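Fukonberg wants its ground stations closer to the customer

Fukonberg has 19 gateway sites up and running and wants more. Lots more. The satellite broadband operator's head of ground network talked to us Monday, between two other calls, and got straight to it.

"Everybody asks about the satellites," he said. "My problem is dirt. Dirt, power and fiber."

The company is waiting on permits for 2 sites, one outside Buvach and one in Fitzsimmons. Buvach is the hard one. The nearest fiber route runs 146 miles the long way around a reservoir, and the county wants the trench kept off the shoulder of the road. "We can do that. It costs more and it takes a summer," he said.

Why not lean on laser links between satellites and skip a few gateways? He has heard that one before.

"Lasers move the traffic. They don't land it. Sooner or later it comes down someplace, and if that someplace is full, your evening speeds go in the tank."

Evening speeds are a sore spot. Customers in the northern beams complained through most of November, and he didnt argue with them. A software update shifted too much load to a single gateway. Fixed now, he said, though the refunds are still going out.

Antennas next. Fukonberg is buying its new ones from Caretti, roughly 226 in the first order, smaller than the old dishes and flat on top. Snow? "Heaters. We tested heaters all winter. I am tired of heaters."

He would not give a price. He would not say who lost the bid either — "ask them."

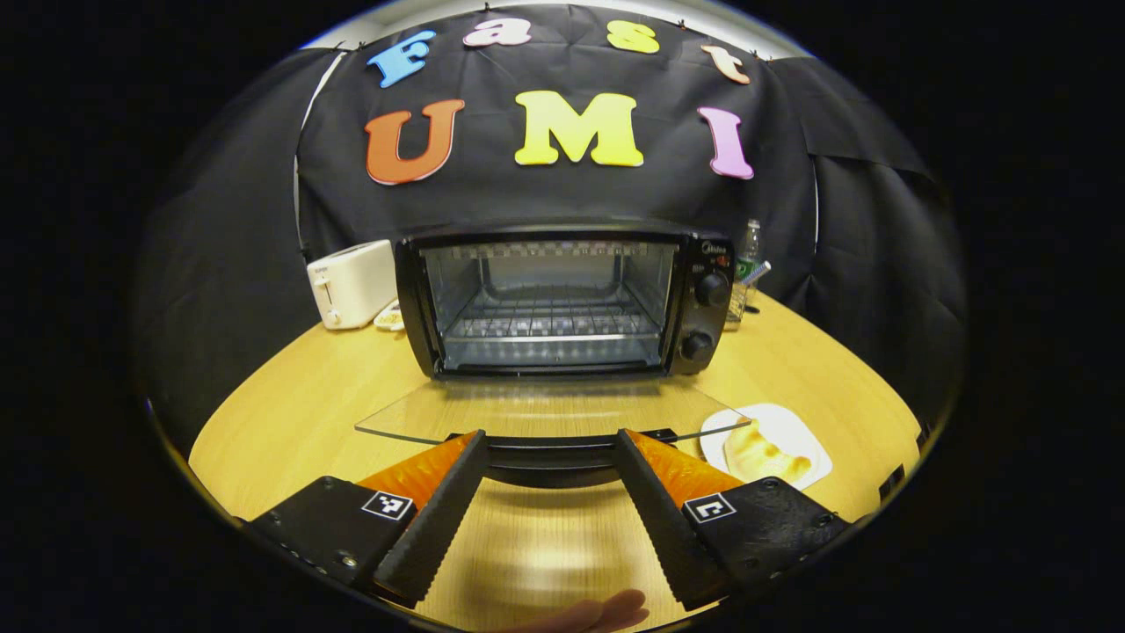

Staffing the gateways is the other half of the cost. Most run unattended, with a technician on call two hours out, and he wants the visits cut in half by next year by making parts easier to swap. Radios that slide out the front. Power supplies with one plug. "It should be about as hard to live with as a black toaster oven on a round table," he said. "You don't call a specialist. You unplug it and put in the next one." Caretti has agreed to the front-loading radios, not yet to teh power supplies.

And the Fitzsimmons permit? Hearing is at 7 p.m., school gym, neighbors mostly worried about generator noise. He plans to drive up and bring a recording of it. "They can tell me if it's loud."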